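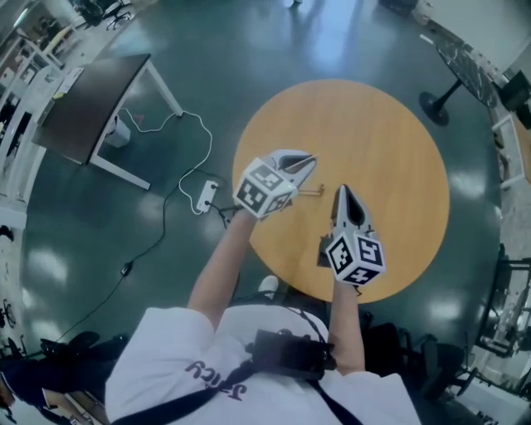
Ticket: Round table, Drisudness meeting room
Status: Open, awaiting part
Category: Furniture
Opened: August 6, 2026

Reported issue
The round wooden table with the orange-tan top rocks when weight is placed near its edge. Small items roll toward the door side. The requester asks that the table remain in service if possible.

Initial checks
The table was turned 30 degrees and tested again. The rocking moved with the table, so the floor was ruled out as the cause. The rectangular desk in the same room was tested and is steady.

Action taken
All fixings under the top were tightened. One leveling foot was found to be stripped and would not hold its setting. A temporary felt pad, 3 mm thick, was placed under it — this reduced the movement but did not remove it.

Parts
A replacement foot has been ordered from Brurell under the Magnusson furniture agreement. Trevine Facilities will fit it on arrival.

Instructions to room users
Light tabletop work may continue. Please do not sit or lean on the table, and do not drag it across the green floor. Lift it with two people.

Next review
October, or when the part is received.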